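Retour de la fête des bateliers, en vrac. 11/16/18, il est tard, je tape vite.
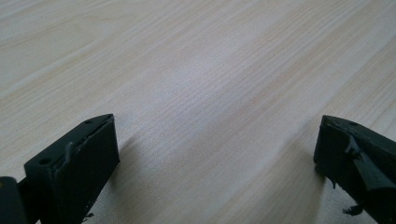

Pourquoi est-ce que je passe mes week-ends à écouter des anciens de la batellerie me parler de péniches ? Parce que mon grand-père en conduisait une et que je ne lui ai jamais rien demandé. Il est mort en ayant dit trois phrases sur le sujet, dont une sur les rats.

Bref. Le bateau d'abord. Le *Plallero*, donc, automoteur, cale transformée en petite salle, amarré à l'année au-dessus de l'écluse. On y entre par un escalier raide comme une échelle de meunier, j'ai tapé la tête (deux fois). Dedans, poêle qui tire mal, bancs, café trop fort. Monde fou. Pas pu m'asseoir avant la deuxième partie.

Première partie : Teodora Dimitrov, ancienne marinière, née à bord, école en internat dès six ans. Elle raconte sans notes. Les hivers de glace, quand on restait bloqués des semaines avec les autres bateaux, et que les gamins passaient d'une cale à l'autre sans toucher la berge. Les lessives à l'eau du canal, puis plus à l'eau du canal. Le premier téléphone, dans le café de l'éclusier. Sa mère à la barre, son père en bas dans la machine, et elle attachée au mât par une longe pour pas tomber à l'eau ! Toute la salle a ri, elle pas trop.

J'ai noté ça, mot pour mot ou presque : « On ne disait pas la maison, on disait le bateau. Et quand on l'a vendu on n'a plus rien dit. »

Le bateau en question s'appelait le *Skarov*. Déchiré en octobre, elle ne veut pas dire quelle année. Déchiré, c'est le terme, pour un bateau. Moi je disais démoli, je me suis fait reprendre.

Deuxième partie : Dougal Chisholm, Écossais, installé ici depuis longtemps, accent intact. Lui c'est les papiers. Il recopie des carnets de fret, ceux de la maison Nikolovski, affréteurs, retrouvés dans un grenier. 1 202 voyages relevés pour l'instant. Charbon, sable, blé, betteraves, encore du sable. Il y a les retards, les avaries, les disputes sur le tonnage. Une page entière sur un chien tombé dans une écluse (le chien va bien).

Un truc que j'ignorais complètement : l'attente au bureau d'affrètement. On était inscrit au tour, on attendait son tour, parfois très longtemps, et si le voyage proposé ne plaisait pas on pouvait le laisser passer mais alors... là j'ai mal noté. Je redemanderai.

Le projet s'appelle Vastovus, ne me demandez pas pourquoi, j'ai pas compris l'explication. L'idée c'est d'enregistrer les gens, numériser les carnets et les photos, et mettre tout ça en écoute dans la cale du bateau au printemps. Ils ont environ 200 photos prêtées par les familles. Il leur en manque sur la vie des femmes à bord, et sur les écoles. Si vous avez ça dans une boîte à chaussures, faites signe en commentaire, je transmettrai.

Côté sous : il leur faut 1 340 euros pour le matériel de son, ils en ont 1 000. Le chapeau a tourné, je sais pas le total.

Reparti à pied par le chemin de halage, nuit noire, lampe du téléphone à plat au bout de dix minutes. Croisé un pêcheur qui m'a fait une peur bleue. Chaussures foutues.

À faire pour moi :

- retrouver le livret de mon grand-père (chez ma tante ?)
- rappeler Dougal pour cette histoire de tour
- demander si le nom du bateau figure dans les carnet Nikolovski
- m'acheter une vraie lampe

Je mettrai mes notes au propre plus tard, il y a un passage sur les souterrains et le toueur électrique que je veux pas bâcler. Là je vais dormir.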